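8/4/23 – Bench two, twin-arm booth

Good session on the booth! Miłosz Bielecka and I finally got to the bottom of the left arm's shoulder drift. It was the mounting plate, of all things: two of the bolts had worked slack against the rail, so every time the arm reached out far it lifted by a hair and came back somewhere slightly different. Pulled the plate, cleaned both faces, put it back with fresh washers from the Grabowska box and marked the heads with paint pen so we can see at a glance if they creep again.

Then re-zeroed both arms, left first. The Prunetti script is so much nicer than the old one – it waits for each joint to settle before moving on, and the whole thing took 60 seconds an arm. Lovely.

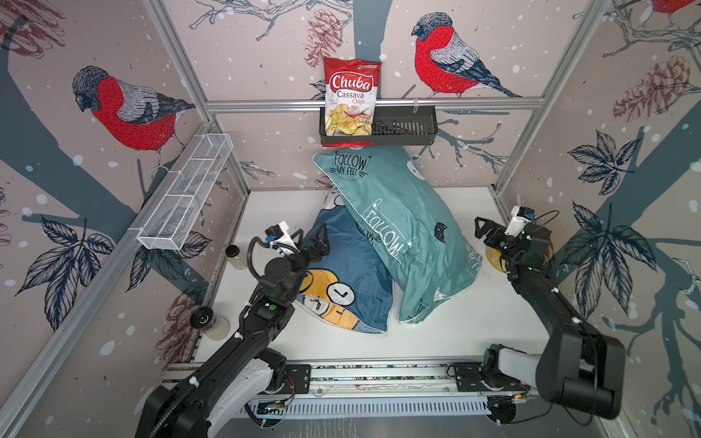 Ran pillow pick-and-place afterwards with the repaired side doing most of the lifting. 800 cycles on the counter when we started, 948 when we stopped, and not one position fault in between. I had a grin on my face the whole way through. Soft things are a great test for this because the gripper drags a bit of weight sideways as it comes up, and that's exactly when the old wobble used to show.

Still to do:

- Same bolts on the right plate. No drift there yet, but I'd like them paint-marked too.
- Shorten the cable loop at the left wrist? Miłosz thinks it's fine as it is. I want to watch it at full twist first.
- Vacuum the grille under the front rail.
- Send the new zero offsets to Brillbridge before they update their copy.

Spare washers are back in the Grabowska box, second drawer down.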